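Good morning, everybody, and thank you to Ilona Illés for having me back. I want to start with the pile, the thing we all walk past at home – mine is mostly shirts.
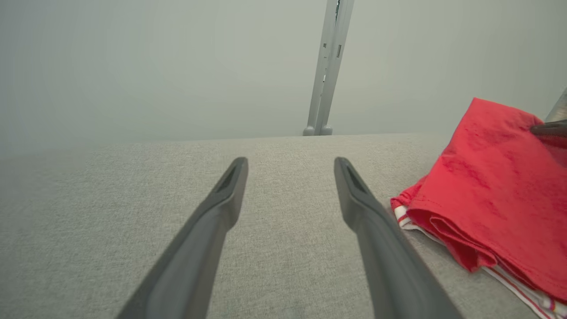
Slide 2: Red cloth, loosely folded, on gray fabric.

Pause here and let people look. Ask who would call this folded and who would do it over. (In January the room argued over it for ages, and I loved every minute!) Then talk about edges, and how I find the hem before anything else.
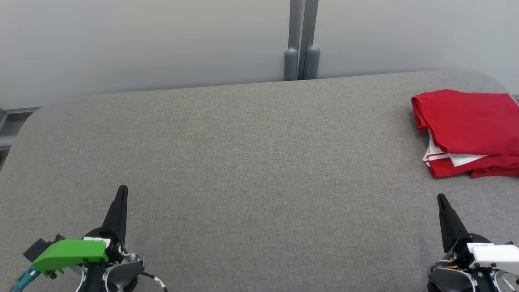
Slide 3: Layers and a bit of striped trim.

Mention the stripes, then hand over to Carter Gagnon for drawers.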